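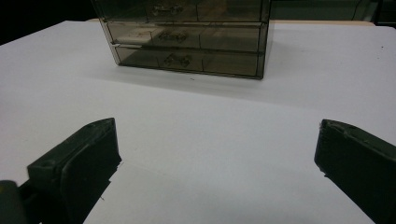
Oct 15, 2020
Notebook, Junda bench, Preltthorpe workshop
Re: house rules for hand-held gripper work, draft 4

Great session on the rules today. Draft 3 had grown to two pages and half of it was about arms and fences, copied over from the Horgan cell sheet. None of that helps when the grippers are in your own hands! So I cut it back to what a person at the white board needs to check before and during a take, and then tried every line against the drawer box. Writing it all down while it's fresh.

Starting state

The old wording was "object placed naturally on board." Everyone reads that differently. New wording: the box stands on its base, on the white surface, with clear board between it and the operator, and both grippers start open. I like this a lot more because you can check it at a glance from either view, wrist or head.

Also added: look at what's inside before you start. Our box is tinted, so anything left in a drawer shows through, faintly, and somebody labeling the take later is going to wonder whether it's part of the task. The rule now says contents are either written in the log or taken out. No third option. (I wanted "empty unless stated" but the Asard people do a lot of put-away tasks and they'd be writing exceptions all day.)

Wiping the board goes in as well. Specks and crumbs look tiny from standing height and a lot bigger from the wrist.

Fingers

This is the section I'm happiest with. The check is short:

Look at the tip edges of both fingers for chips or wear.
Press the pad on the inner face. It shouldn't shift.
Touch each screw head. If it turns by hand, stop and tighten.
Open and close fully, twice, watching for a finger that lags.

Small wear on an edge is fine and gets noted. Wear on the gripping face means the finger gets swapped. We argued a bit over how much is too much and settled on comparing with the reference pair in the drawer under the Junda bench, which is so much easier than a number. Fingers also get retired after 200 takes no matter how they look. I'd have gone for 100, but printing time is what it is, and we can revisit when the March review comes up.

Two hands on one object

Lots of fun working this part out. The drawer box is a really good teacher because it's light and it slides. Push on it with one gripper and it goes for a walk across the board. So the sheet now asks for a steadying hand and a working hand, decided before the take and said out loud for the log.

1. Steadying gripper goes in first, low, against a side or a corner of the box. Contact, then pressure. No tapping.

2. Working gripper stays open and off to its own side until the steadying one has settled. No crossing over the top of the box.

3. Cables hang on the outside of each wrist and run back toward you. If a loop lands between the gripper and the object, stop, reset and start again.

4. Sleeves down to the wrist, nothing dangling. Forearms come in from the near edge only.

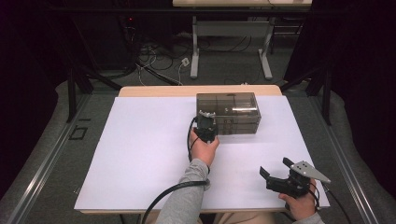
5. Pull drawers straight out along their own line. If one binds, let go and regrip. Twisting it free teaches exactly the motion we don't want copied.

6. At the end, open both grippers, draw them back toward yourself, hold still, then call the end of the take.

Number 2 got the most discussion. The Asard sheet lets both hands approach together, and it does look smoother. For a beginner I still think one at a time is right, and you can hear the difference in the room: far less clatter. I put in a line that people who have been signed off may approach with both hands if the task sheet says so.

Floor and surroundings

Six lines in draft 3, down to two. Loose cable on the carpet gets pushed back beyond the far side of the table, out of the walking path. Floor marks stay where they are, and if you have to move one, write it on the board by the door so the next shift knows.

I'd love a proper cable tray. Asked again.

Stopping

Anyone can call stop, operator or watcher, and nobody has to give a reason at the time. The reason goes in the log afterward, in plain words. "Lost grip" is fine. "Anomalous contact event" is not, please, I have to read these!

Still open

Do we need a separate line for lidded boxes as opposed to drawers? The hold is different, and number 5 doesn't cover lifting.

Left-handed operators: wording says steadying and working, so it should be fine as is, but I want one of them to read it cold.

Horgan wants the finger check on a card at each station. Yes! Will print on the heavy stock and laminate.

Draft 4 is in the shared folder. Pencil comments on the paper copy are welcome too, it's clipped to the end of the bench.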